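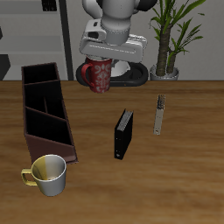
4. Putting Things Away

Tidying a desk is the chore we hand to children when we want them out of the kitchen, and we chose it for much the same reason. It looked easy. Section 3 described how the policy was trained; in this section we ask whether the result would be worth having in an office, which is a ruder question and took longer to answer.

All trials were run in the Gresbridge simulator with the Pundum control stack. The task set covers mugs, binders, small flat items and the desk organizer they are supposed to end up in or next to. An instruction is one short sentence of the sort a tired person might say. A trial counts as a success only if the item comes to rest in the named place and nothing else on the table has been moved more than a hand's width. The second condition was added by Szczepańska after an early version of the policy learned to put binders away with great confidence and sweep the mugs onto the floor.

4.1 Placing into compartments

Compartments are harder than open tabletop. The walls are thin, the interior is dark in the wrist view, and an item that is slightly crooked in the grip will land on a divider and stay there, looking pleased with itself. The policy was allowed 2 attempts per item before we called the trial. Most second attempts repeated the first one faithfully.

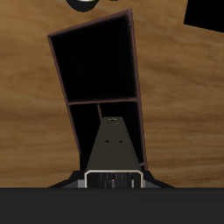
Could a machine like this clear a desk on its own today?

Part of one. It handles mugs well when the rim is free, manages binders if they are standing up, and should be kept away from anything flat. Someone still has to finish the job, and that person may reasonably wonder why they didn't start it.

4.2 Grasping upright objects

We ran 869 trials with tall, narrow items. The main source of trouble was lean. An upright object that tilts relative to the fingers gets touched by one finger first, and the contact turns it before the other finger arrives. Haslinger proposed slowing the close, which helped, and then slowing it further, which helped a little more and made the whole procedure painful to watch. The Feng baseline closes quickly and misses quickly, so that one can at least go to lunch.

Figure 4. Wrist view over the wooden tabletop, with the fingers spread wide and a tall, narrow block leaning to the right between them.

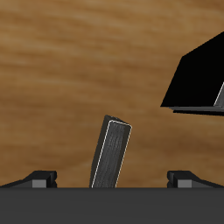

4.3 Flat items

Rulers and similar objects defeated every method we tried, including the Gondamex planner, which approached the table edge, considered it, and timed out. We report these results in the appendix, where they take up very little room.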